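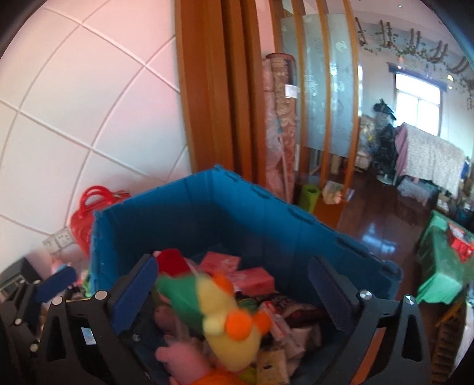
Hand-held gripper with ribbed finger pads, open over a blue plastic crate of soft toys and boxes.

Hand-held gripper procurement is the planning, costing and purchase of hand-operated gripping tools used to record manipulation tasks for robot training. It covers the tool itself, its spare parts, the objects to be handled, storage for the recordings and the time of the people who operate it. It is normally treated separately from the purchase of a robot arm, although the two budgets share some items, chiefly finger pads and mounting hardware.

Scope of the budget

A typical plan is divided into capital items and running items. Capital items are the gripper, its camera, a charging station and a carrying case. Running items are pads, screws, memory cards, household objects, travel to sites and operator hours. In plans drawn up for domestic sorting and picking work, running items usually exceed capital items within the first year. The balance is different for laboratory work on a fixed bench, where there is no travel and objects are replaced less often.

The Plerkis planning sheet, first circulated in Grevdale, sets out these headings on a single page and is still used by several small workshops there. Its later edition moved camera mounts from running items to capital items and added a line for insurance in transit.

Choice of tool

Tools are compared on jaw opening, weight, pad wear and ease of repair. Jaw opening decides which objects can be included in the task list. A wide opening helps with soft toys and cartons but adds weight at the front of the tool, and operators tire sooner. Bolted linkages can be serviced with ordinary hand tools, whereas bonded ones are generally replaced whole.

The Flollari hand unit is sold with 2 sets of pads. The Živković unit is sold with one set and a longer service agreement. Buyers comparing them have to cost the pads and the agreement over the same period, as the purchase prices alone give little guidance. Delivery terms also differ — Flollari ships from stock, while Živković builds to order.

Objects and containers

Household objects form a small part of the total cost and are often left out of first estimates. A mixed set commonly includes plush toys, boxed goods, soft packets, hand tools and lengths of cable, with at least one open crate for transfer tasks. Sharp items are listed separately and need a written handling rule. Objects may be lent by the site, in which case the plan should state who pays for damage.

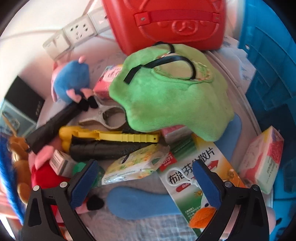
Should spare finger pads be bought together with the gripper?
They usually should, as pads wear faster than any other part and a separate order adds a second delivery charge.

Worked figures

The Grevdale pilot planned for 1000 recorded tasks over 30 working days, using a single gripper. At the close of the pilot, 363 recordings had been set aside at review, and extra operator hours were approved in April to replace them. The revised plan carried a separate allowance for repeat work. No second gripper was bought, although one was hired for the final week.

Maintenance and disposal

Service costs are entered per tool and per year. They cover pad replacement, tightening of joints, lens cleaning and checks on trigger travel. Worn tools are commonly kept for parts. Batteries are returned through the supplier or a local collection point, and any fee is charged to the running budget.

See also: end effector; equipment leasing; spare parts planning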